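In praise of the chopstick caddy

It costs less than a sandwich, it has no moving parts, and I have become slightly obsessed with it. I mean the plastic utensil caddy, the kind with holes in its sides and a tray underneath, which sits by the sink in millions of kitchens and gets about as much attention as the plug. Mine came home from Pukell in June. I had gone in for washing-up gloves.

Until then our chopsticks lived in a drawer, along with the ladle, the spare ladle, the fish slice and a bag clip that had lost its other half. If you cook with chopsticks as well as eat with them (and you should, they are brilliant for turning bacon), you will know how quickly they part company. You reach in, you come out with a long one and a short one, and dinner is getting cold while you go back for another try.

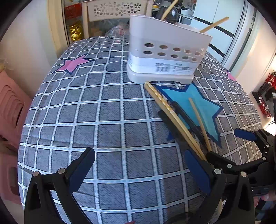
So the first job is a proper sort, and it needs a table. Tip out everything you own and match the pairs by length, then by thickness, then by the tips, because some are smooth and some have little ridges for grip. It's oddly lovely work, like pairing socks with none of the fluff. Anything split or furry at the end goes to the garden, where it will hold up a tomato plant very nicely. I started with a huge heap and lost 9 sticks to the tomatoes.

Next comes the question of what goes where. A caddy with a divider gives you two small rooms to play with, and people have strong feelings about this! The Rusico catalogue, which I read in bed, shows chopsticks on one side and cooking tools on the other, all standing to attention. I tried that for a fortnight and found the heavy side wanted to lean. Mixing them works far better. A spatula in each half keeps things steady, and the chopsticks fill in the gaps.

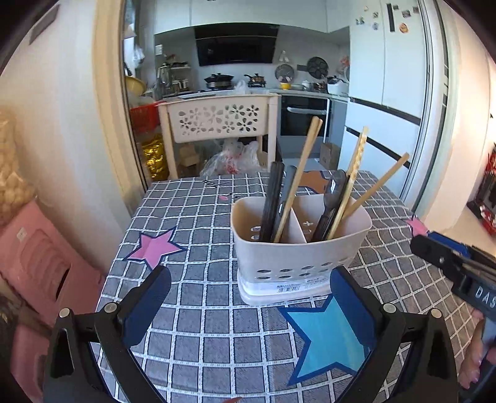

Wooden chopsticks and black-handled tools share a divided holder on a starry tablecloth.

Which way up? Tips up, I say, for chopsticks that have just been washed. The ends you eat with get the air, and any drips run down to the holes at the bottom. My family has always been split on spatulas. Handle up is quicker to grab, head up is easier to find, and I have given in and let everyone please themselves. 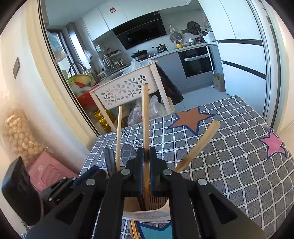

Do leave some room. A caddy crammed to the brim dries slowly, and you can't pull out one stick without three more coming along for the ride. I keep our everyday pairs in it and the guest ones in a tin. The base tray wants emptying more often than you would think, and a bottle brush goes through those little holes a treat.

As for shopping, there is plenty of choice. The Tan homeware shop near me has a whole wall of them, over 30 designs at my last visit, in cream, white and a rather fetching green. Bola does a narrow one that suits a windowsill. Look for a wide foot, a tray that lifts off and walls tall enough to stop a long cooking chopstick toppling out sideways. And carry it to the table now and then. A caddy in the middle, everyone helping themselves, is my favourite way to start a meal.
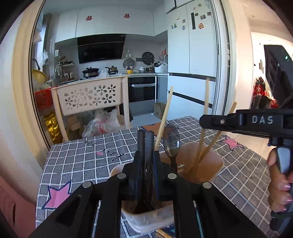
A beige caddy on the dining table, with chopsticks and a clear plastic spoon, and the kitchen behind.

My one remaining problem is the drawer, which is now gloriously half empty. The bag clip is still in there. I've put the tea towels in beside it for the time being, and I'm already eyeing up the cupboard with the lids.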